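The Founder's Anvil

The anvil came up from the old pattern store on a pallet truck, and by dinner time it had a rope round it and a card saying it had belonged to the founder. I had been at Fikre Ironworks long enough to have sat on that anvil with a sandwich. It had never belonged to anyone that I'd heard of.

The works was going to be 200 years old. That was what the banner said, and the mugs, and the new side panels on the lorries. Head office in Anurach had paid for all of it, and head office wanted a booklet to go with the mugs, so I was taken off the gate bench and given a desk, a kettle and the key to the records room. I think they picked me for my handwriting. They may also have thought I was the one whose back would be missed least.

I was given the story to start from. A blacksmith walks over the hill from Iten with his tools on a handcart. He stops in Curndale to shoe a horse for a stranger, and the stranger turns out to own the canal, and by nightfall the blacksmith has an order for lock gear and the promise of a yard. The handcart was on the lid of the biscuit tin in the canteen. I had seen it every working day and never given it a thought, but once I was being paid to believe it I found I couldn't.

To begin with, I have walked over that hill. It is steep enough on the Iten side that you wouldn't get a pram up it, never mind a cart with a set of tongs and a swage block aboard. And a man who owns a canal has somebody to see to his horse.

I said this to the woman from marketing when she came down on the train. She said it was a lovely detail, the steepness, and could I put it in.

The records room had been a paint shop and still smelled of it. The ledgers were in good order as far back as the second chimney, and after that they were in tea chests. I went through them in my overalls. There were wages, coal, sand, more coal, a fine for smoke, a long quarrel with the chapel about railings that had been paid for and never hung. I liked the quarrel. Whoever wrote the letters for the works had a gift for being rude in the passive voice. I copied out three of them in full and knew while I was doing it that they would never get into a booklet.

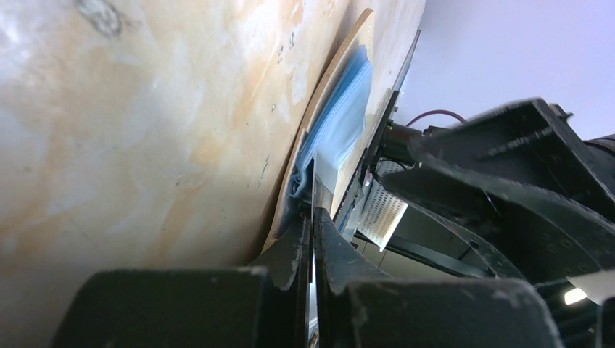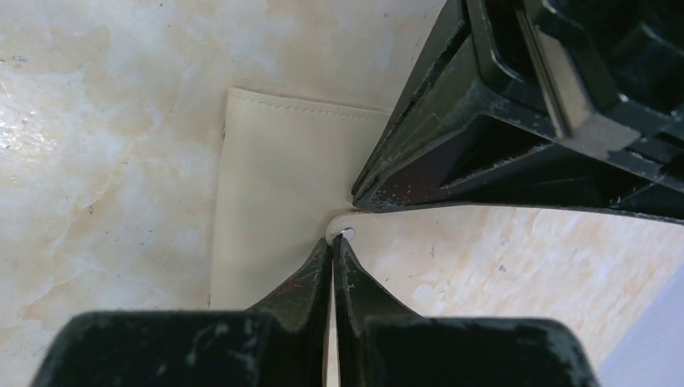
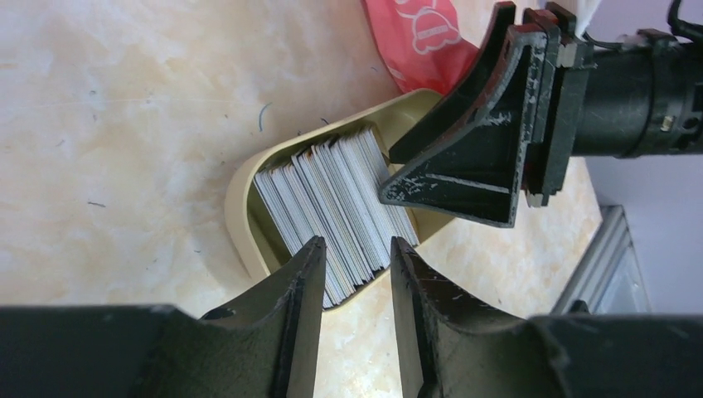 The lease was at the bottom of the last chest, folded into a rate book. It was for the yard, the well and one hearth. It was made out to two partners, and neither of them was a blacksmith. One was described as a corn dealer and the other as the widow of a maltster. I read it four times. Then I did the sum on the back of my hand in biro, and did it again on paper, and it came to 195.

I didn't feel clever. I felt the way you do when you've cut a bar short and there's no more of that section in the rack.

There was a blacksmith, further on. He turned up in the first wages book, on a weekly rate, with a deduction for breaking a window. He lasted until the September and then his name was ruled through and there was another man's under it. Nothing said where he had come from. He might have come over the hill. I'll give them that much.

I took the lease to the works manager in a clean envelope. He read it standing up. He was a fair man in most ways and had once driven a lad to hospital in his own car and never mentioned the seat covers. He asked whether there could have been an earlier lease that was lost. I said there could have been an earlier anything. He asked whether the widow might have had a forge at home, before. I said that a maltster's widow might have had an elephant.

"They've done the lorries," he said.

"I know they have."

"What does it matter to anybody? Five years."

I had no good answer and I've not got one now. The gates we make don't hang any straighter for it. The chap on the night shift doesn't care if his money comes from a blacksmith or a corn dealer. But I had spent my working life being told that near enough was scrap, by that manager and the one before him, and I had a drawer full of my own rejects to prove they meant it, and I couldn't see why the rule stopped at the office stairs.

He said he would pass it up to Anurach. I've no doubt he did. What came back was an email, with thanks for my passion, saying that the founding should be understood as a journey. The booklet was to say "for two centuries", which they felt was softer than a figure.

So I wrote it. I'd like to say I refused, but I had got used to the kettle. I wrote "it is said that" in front of the handcart and "tradition holds" in front of the horse, and both were taken out for length. I put in the widow as "an early supporter of the firm". She was left in, on the page with the map, spelt wrong.

The dinner was on 30th November in the big bay, with the crane parked at the far end and lights strung along the rail. Somebody had wire-brushed the anvil and blacked it. A director I had never seen before stood with his hand on it all through his speech. He told the one about the handcart and he told it well, I have to say. He did the stranger's voice. People at my table who had heard it from their own fathers were nodding along, and the apprentice next to me, who is not a soft lad, asked if it was true.

I said he should go and have a look at the anvil. There is a maker's stamp on the side of it, low down, under the blacking, and part of an address that includes a telephone number.

He was gone a good while. I ate his pudding. When he came back he had black on his fingers and he sat down and picked up his booklet and turned to the front page, and then he held it a bit further off, as if that might help.

"Does he know?" he said, meaning the director.

"I shouldn't think he's ever bent down to see."

They gave us each a mug on the way out. I keep nails in mine. The lease went back in the chest, in the rate book, where I found it, but I put a slip in the wages ledger to say which chest, and a copy in my locker behind the gloves. The desk was gone by the new year and I was back on the gate bench with a run of park railings, two rails and a dog bar, to a drawing that had the wrong number of uprights. I sent it back upstairs with a ring round it.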